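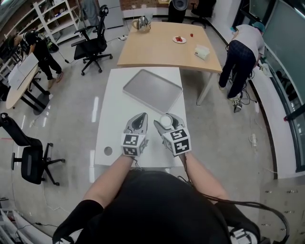 23 June 2019
By Perić

The Kanedach Hand Kit is a pair of hand-held grippers sold for recording manipulation demonstrations without a robot arm. An operator wears or holds one gripper in each hand and performs ordinary tabletop tasks, and the recorded motion is later used to train a two-armed machine. The kit is made by Kanedach, a small hardware firm in Skulumness, and was first offered in November as a replacement for the single-handed Hurnum set.

Design

Each gripper has two curved gray fingers. A white cube covered in black-and-white fiducial markers is mounted on each unit, close to the wrist, and a head-worn camera reads the markers to estimate the position and angle of the hand. Finger opening is measured by an encoder in the grip and sent over a black cable. Kanedach rates the encoder at 3000 counts over the full stroke.

The fingers are suited to light objects such as cups, lids and small items of tableware. Flat objects lying on a hard surface are difficult to pick up, and the manual advises sliding them to the edge of the table first.

Operation

Calibration takes place at the start of each session. The operator holds both cubes in view of the camera, closes the fingers fully, and opens them again. If a cube leaves the view during a task, the software fills short gaps from its last estimate -- longer gaps are marked in the log and should be cut before training. Strong sunlight on the markers causes more dropouts than dim light.

Package and service

The standard package contains 2 grippers, the marker cubes, cables and a license for the recording software. It lists at 3315 dollars. A service plan adds finger replacement and remote help with calibration for 6 months. The head camera is sold separately.

Comments

The cable is the weak point on ours. Tape it along the forearm or it pulls on the right hand when you reach.

Does the software still read recordings from the old Hurnum set?

Yes, but you have to enter the cube size by hand.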